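Course notes, Unit 4 – Speaker wires, gauge and crossover points
Hema Naidu, 1 November 2020

Please read these notes before the lab. We will not repeat the theory there, and the lab time is short.

## 1. What the amplifier sees

A speaker does not have one fixed impedance. The number printed on the back, for example 4 ohms, is a nominal value. The real impedance changes with frequency. It is highest near the resonance of the driver, then it falls, and then it rises slowly again because of the voice coil inductance.

When we connect two speakers in parallel, the total impedance becomes lower and the amplifier must give more current. In series it becomes higher. Many students mix these two, so write down both formulas:

- Parallel, two equal loads: Z / 2
- Series, two equal loads: 2 × Z

The Drellis amplifier in our lab is stable down to 2 ohms per channel. In bridged mode its limit is 4 ohms.

## 2. Wire gauge

For the front speakers we use 16 gauge wire. A smaller gauge number means a thicker wire. This is confusing at the beginning, but you will get used to it.

The wire has its own resistance, and this resistance is in series with the speaker. In a short run it is very small. In a long run to the rear of the vehicle it takes part of the power, and it also reduces the damping factor. For the subwoofer choose a thicker wire than for the doors. 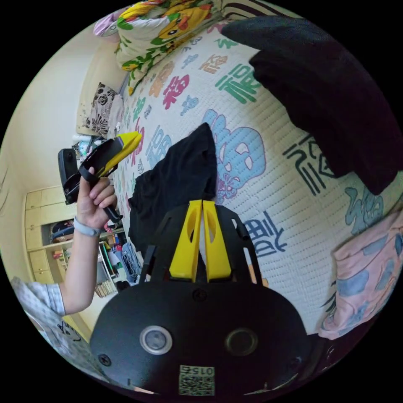
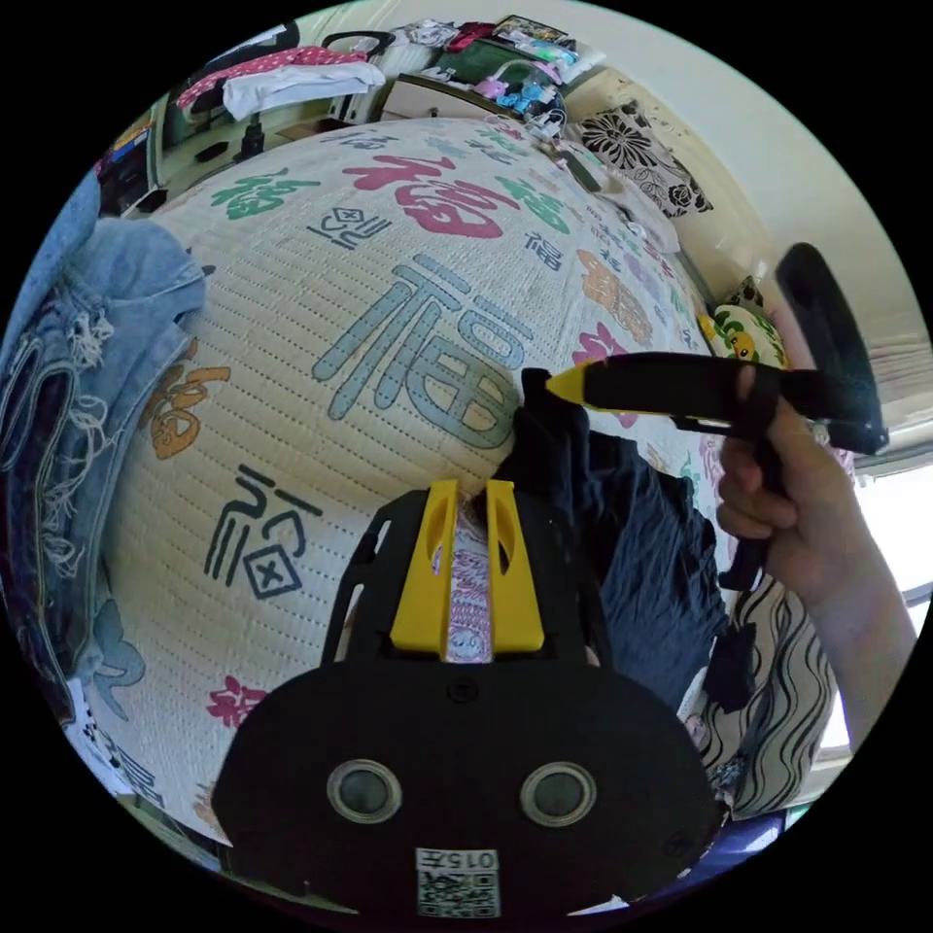
*Second photo: glue gun held in the right hand.*

## 3. Choosing the crossover point

The crossover divides the music between the drivers. A tweeter must not receive low frequencies, or it can be damaged even at moderate volume.

In the Akov two-way set the woofer and the tweeter meet at 2400 Hz. If you lower this point, the tweeter has to move more. If you raise it too much, the woofer begins to beam, and the sound changes when the listener moves his head.

A first-order filter has a slope of 6 dB per octave. A second-order filter has 12 dB per octave, but it also turns the phase by 180 degrees between the two outputs. For this reason we often reverse the polarity of the tweeter – listen to both ways and note which one has no dip at the crossover point.

## 4. Homework

1. Calculate the total load of two 4 ohm woofers, in parallel and in series. Which connection is allowed in bridged mode?
2. A first-order high-pass filter for a 4 ohm tweeter must work at 2400 Hz. Find the capacitor. Use C = 1 / (2π × f × Z).
3. Read the chapter on filters in Gounder and bring one question to class.

Please leave your answers in the box outside room 501.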